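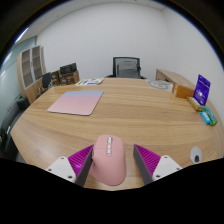

공용 테이블, 퇴근 전 10분
발표 메모 (내가 보는 용, 배포본 따로 있음)

시작 전
물 한 모금. 마이크 확인. 포인터 건전지 갈았나??
늦게 들어오는 분들 앞자리로 안내해달라고 부탁해둘 것
앞 순서가 길어지면 3번 통째로 빼고 4번으로. 뺐다고 말하지 말기

0. 인사
안녕하세요, Ernness에서 사무공간 운영 맡고 있습니다. 이름, 소속 짧게.
오늘 얘기는 책상 하나 얘기. 인테리어 아님. 예산 얘기도 거의 안 함.
손 들어보시라고 하기 - "오늘 아침에 남의 컵 치우고 일 시작하신 분?"
(몇 분 들면 바로 다음으로. 아무도 안 들면 그냥 웃고 넘어감)

1. 왜 테이블인가
개인 책상은 사실 문제가 잘 안 됨. 내 거니까 더러워도 내가 앉음
서랍, 탕비실도 어떻게든 굴러감. 담당이 있으니까
제일 애매한 게 큰 타원형 테이블. 회의도 하고 밥도 먹고 혼자 노트북 펴고 앉기도 하고
둥근 모양이라 더 애매. 네모난 책상은 모서리라도 있어서 여기까지가 내 자리 하는 감이 생기는데 타원은 그게 없음. 물건이 가운데로 밀려감. 밀려간 건 팔이 안 닿아서 그대로 있음
여기서 천천히. 이 부분 지난번에 너무 빨리 말했다고 Lakshmi Namboodiri 님이 지적

우리 층 테이블 이름이 Grullow. 회의실마다 이름 붙이던 시절에 같이 붙은 것. 뜻 물어보면 저도 모른다고 대답
반대쪽 작은 방은 Pan. 오늘은 Grullow 얘기가 대부분이고 Pan은 뒤에 잠깐

2. 남는 물건들
아침 8시 40분쯤 가서 뭐가 있는지 적어봤음. 9월 한 달
종이. 압도적으로 종이. 회의 자료 뽑아온 거, 안내문, 남은 부수
마우스. 이건 의외였는데 생각해보면 당연함. 노트북은 접어서 들고 가는데 마우스는 손이 모자람
마우스패드. 마우스 두고 가는 사람이 패드도 두고 감. 또는 패드만 남음
컵받침. 컵은 가져가고 받침은 둠 (여기서 보통 웃음 나옴, 기다릴 것)
충전기, 펜, 명함. 그리고 상자. 상자는 따로 얘기할게요

사람들이 게을러서 그렇다는 말 하지 말 것. 청중 중에 팀장급 많음, 그 얘기 나오면 질의응답이 전부 그쪽으로 감
가져가야 할지 둬도 되는지 모르는 물건이 남는다, 이렇게 말하기
마우스가 좋은 예. 색깔 있는 마우스, 이를테면 분홍색 하나 테이블에 있으면 다들 누구 건 줄 알고 안 건드림. 까만 거면 회사 비품인 줄 알고 그냥 씀. 그러다 없어짐
그러니까 비품이면 비품이라고 표시. 개인 거면 이름. 스티커 한 장이면 끝나는 문제

3. 종이 (시간 없으면 생략)
종이는 쌓임. 한 장일 때는 치우는데 몇 장 겹치면 "자료"가 됨
자료가 되면 아무도 못 버림
규칙 하나: 회의 끝나면 뽑아온 사람이 남은 부수까지 들고 나감
두번째: 표지에 날짜 없으면 다음날 아침에 재활용함으로. 묻지 않음
처음에 항의 좀 있었음. Sowmya Shenoy 님이 계약서 초안 버려졌다고... 찾긴 찾았습니다. 재활용함 맨 위에 있었음
그 뒤로 이 분이 날짜 제일 잘 쓰심. (본인 허락 받은 일화임, 해도 됨)
이 규칙 넣고 출력 매수도 봤는데 넣기 전 달이 3,949장, 넣은 달이 2,341장
다만 그 달에 외부 행사가 빠져서 그 영향도 있음. 이거 꼭 말할 것. 규칙 덕분이라고만 하면 총무팀에서 바로 손 드심

4. 10분 순서
이게 본론. 여기는 화면에 글씨 크게 띄워놨으니 읽지 말고 설명만

먼저 의자. 의자부터 넣습니다. 의자가 나와 있으면 테이블 반대편으로 못 돌아감. 팔걸이 있는 의자는 상판 밑으로 다 안 들어가는 것도 있음, 억지로 밀지 말고 가지런히만. 팔걸이 끝이 상판 모서리를 계속 치면 거기부터 까짐
그다음 가져갈 것. 개인 물건. 마우스, 충전기, 컵
그다음 모을 것. 종이는 한 더미로, 반드시 한쪽 끝에. 가운데 두지 않기
마우스패드는 비품이면 그 자리에 둬도 됨. 대신 밑을 한번 들어보기. 패드 밑에 과자 부스러기, 진짜 많음
패드 재질에 따라 장시간 두면 나무 상판에 색 차이 남. 우리도 겪음. 패드 들었더니 네모나게 색이 다름. 이건 닦아도 소용없음
컵받침은 한데 모아서 테이블 끝. 종이로 된 건 젖었으면 버림
마지막에 닦기. 마른 천 한 번, 물기 꼭 짠 천 한 번, 다시 마른 천. 나뭇결 방향으로
알코올 티슈 쓰지 마세요. 다들 그거 쓰심. 결이 허옇게 일어납니다. 작년에 Grullow 한쪽 그렇게 됨

순서 왜 이러냐 물으면: 닦는 걸 먼저 하면 물건 옮기느라 두 번 닦게 됨. 끝
혼자 하면 10분, 2명이면 체감상 절반도 안 걸림. 한 명은 물건, 한 명은 천

5. 유리문 장
테이블만 치우면 물건이 갈 데가 없음. 그래서 장이 필요
우리는 키 큰 나무장, 유리문 달린 거. 유리문이라 말이 많았음
찬성: 안이 보이니까 찾으러 안 열어봄
반대: 안이 보이니까 지저분한 게 보임
둘 다 맞는 말임. 저는 찬성 쪽. 안 보이는 장은 석 달이면 창고 됨
칸 나누는 법
- 눈높이 칸: 매일 쓰는 비품. 여분 마우스, 케이블
- 그 아래: 종이류. 세워서. 눕히면 아래 거 못 꺼냄
- 맨 위: 잘 안 쓰는 거. 무거운 거 절대 올리지 말기
- 맨 아래: 분실물. 이름 모르는 물건은 다 여기. 한 달 지나면 공지하고 처분
라벨은 문에 붙이지 말고 선반 앞면에. 문에 붙이면 열었을 때 라벨이 딴 데 가 있음

선반은 Tromerier 제품 썼는데 업체 홍보 아니라고 말할 것. 높이 조절 핀만 맞으면 아무거나 됨
여기서 견적 질문 들어오면 942 나왔던 건 예전 견적(단위 만원 아님 천원임!! 저번에 잘못 말함), 지금은 다시 받아봐야 한다고

6. 상자
드디어 상자
택배 상자, 제품 상자. 장 옆에 낮은 데 쌓이기 시작함. 왜 거기냐면 바닥은 미안하고 테이블은 눈치 보이니까. 낮은 선반이나 낮은 장 위가 딱 그 중간
하나 올라가면 그 위에 또 올라감
제품 상자 버리자고 하면 꼭 나오는 말이 "AS 보낼 때 필요하다"
맞는 말이긴 함. 그래서 정했음
보증기간 남은 기기 상자만 보관. 상자 옆면에 기기 이름, 버려도 되는 달 적기. 예를 들면 "9월 이후 버림"
갈색 택배 상자는 당일 접기. 송장 떼고. 예외 없음
빈 상자인지 든 상자인지 모르는 게 제일 곤란. 빈 상자는 뚜껑 열어서 두든지 접든지. 닫힌 건 무조건 뭐가 든 걸로 봄
이 부분 표정들 굳으면 우리도 아직 잘 안된다고 솔직하게. 지난주에도 쌓였음

7. Pan 얘기 짧게
작은 방. 사각 책상. 같은 규칙 넣었는데 잘 안 됨
이유가 예약제여서. 다음 사람이 문 앞에 서 있으니까 10분을 못 뺌
그래서 여긴 순서를 줄임. 의자, 개인 물건, 끝. 닦는 건 하루 끝에 한 번
Lakshmi 님 의견: 예약 단위를 50분으로 하자. 아직 논의 중. 결정난 것처럼 말하지 말기!!

8. 정착시키는 거
당번표 만들었다가 없앴습니다. 당번 아닌 날은 아무도 안 치움
지금은 마지막에 테이블 쓴 사람이 함. 누가 마지막인지는 불 끄는 사람
벽에 큰 안내문 안 붙임. 흰 벽이 깔끔한 게 낫고, 붙여봤자 일주일 지나면 안 읽음
대신 치운 상태를 아침에 보게 하는 것. 출근했는데 상판이 거의 비어 있으면 거기다 컵 놓고 가기가 좀 그럼
반대로 마우스 하나, 종이 몇 장 있으면 내 것도 하나쯤... 하게 됩니다 (본인도 그랬다고 얘기. 컵받침 범인 나였음)

질의응답 예상
천은 누가 빠나 - 매주 제가 가져갑니다. 다른 층은 업체 포함
손님 오는 날 - 오전에 한 번 더. 의자 줄만 맞춰도 됨
재택 많은 팀 - 분실물 기간 두 달로 늘려줌
나무 상판 이미 허옇게 된 거 - 업체 불러야 함. 집에서 쓰는 기름 바르지 마시라고. 얼룩져요
여분 마우스 몇 개 두냐 - 팀 규모마다 다름, 우리 숫자 말하지 않기

끝나고
배포본 뒤쪽 탁자에 있음. 한 분당 한 부
남은 부수 내가 들고 나갈것. 이거 두고 가면 오늘 발표 망함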